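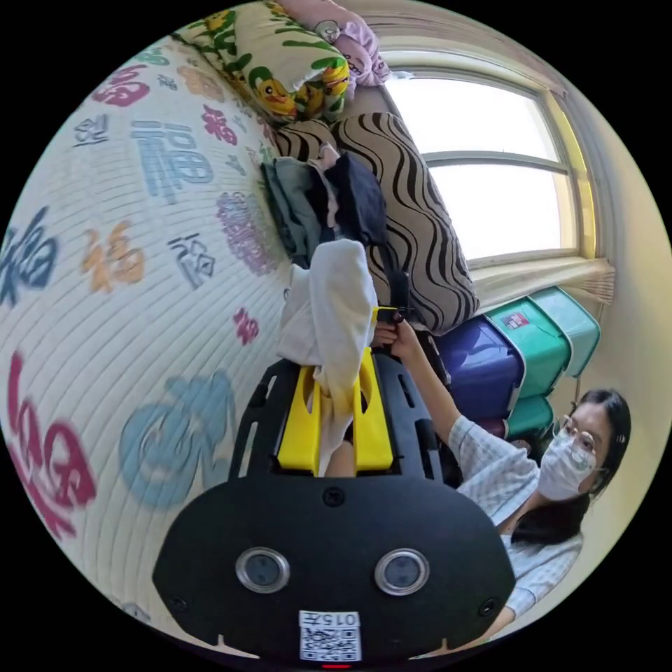
Home & Laundry > Folding and Storage

Folding clothes on the bed when the bedspread is quilted — how do you get anything flat?

Posted by Rirkach
April 2026

Hi everyone! I finally have a bedspread I love. It's white and quilted, with 福 all over it in every color and a great big golden dragon, and it makes me happy every time I walk in. The trouble is that the bed is also where I fold. I tip the clean clothes out in a pile at one side, pull one thing at a time toward me, and try to smooth it. Jeans are fine. Towels are fine. But anything thin and white just bunches! The stitching seems to hang on to it, so I flatten one sleeve and the other one creeps up, and then I can't tell where the side seams are since it's white on white.

I don't have a table big enough, and I really don't want to fold on the floor. I've tried taking the bedspread off first, but then I have a huge bedspread to fold as well, and it's heavier than the entire load. Is there a trick for the light stuff? Also, do you all fold thin tops or hang them? I have 5 good hangers and no wish to buy more.

Severo

Oh, I love this question, because I folded on a chenille spread for years! Two things helped me a lot.

First, put something smooth down. I use an old cotton pillowcase, ironed once and then never again. Lay it near the edge of the bed where you stand, and do all your folding on that. A dark one is best for you, because then you'll see the edges of a white shirt right away. Mine is navy and lives at the bottom of the laundry basket, so it comes out last and goes down first.

Second, do the first fold in the air. Hold a top by the shoulder seams, give it one good shake, and bring the shoulders together so it's folded in half lengthwise before it ever touches the bed. Then lay it down, tuck the sleeves back, and fold up from the hem in thirds. You only have to smooth one narrow strip that way! If it has buttons, do up the top one and one in the middle or the front will slide all over the place.

As for the order, I go through the pile and pull out everything thin before I start, while I still have patience — then socks at the end when I have none. A load takes me two songs longer than it used to and the drawers look wonderful.

On hanging, I'd save your hangers for linen and anything with a collar.

Begović

just roll them. works for t shirts anyway

Leobardo Xolalpa

Severo's air fold is great and I use it for pillowcases too. One thing I'd add is that if the top is 100 percent cotton and came out of the dryer very crumpled, no amount of smoothing on the bed will fix it. I put those back in for 4 minutes with a damp washcloth and fold them while they're warm. Huge difference!

I also stack along the pillow end of the bed and keep the near side clear. I used to make the piles right beside me and then lean on them reaching for the next shirt, and down they'd go.

For very slippery things (camisoles, the lining kind of fabric) I don't fold at all. They go in a shallow box in the drawer, laid in loosely, and they come out about the same as they went in.

Rirkach

Thank you! I found a dark green pillowcase in the back of the closet and I'm going to try the shoulder-seam thing on tonight's load.

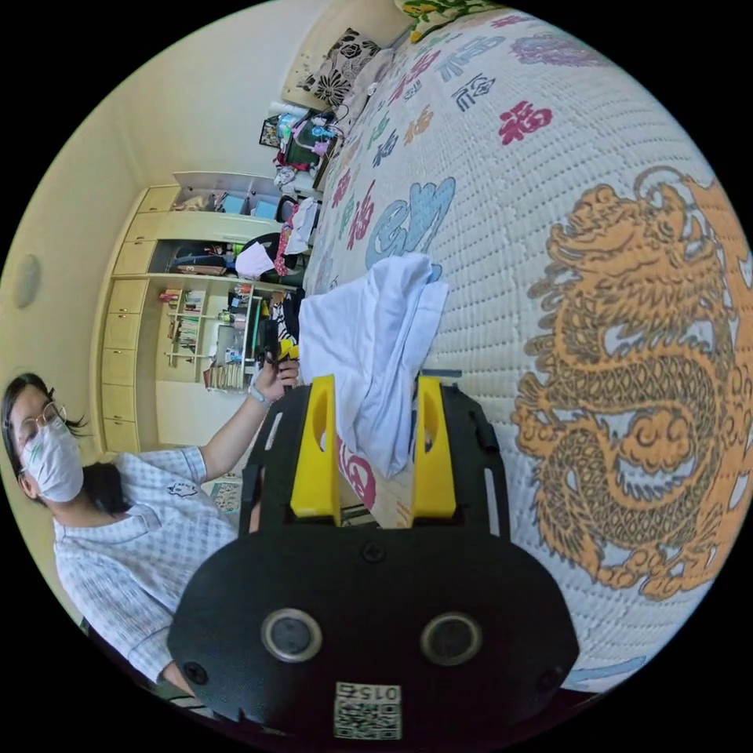
One more thing while I have you, does anyone wash a quilted bedspread like this at home? The tag says cold and gentle, but I'm nervous about the magenta and the blue running into the white. I last washed it in February, by itself, and it came out fine, only it took forever to dry in the middle.

Severo

Cold, by itself, inside out if it has a plain back, and take it out halfway through drying to turn it around. The middle always dries last on mine too. I drape it over two chairs for the last bit so the air gets underneath.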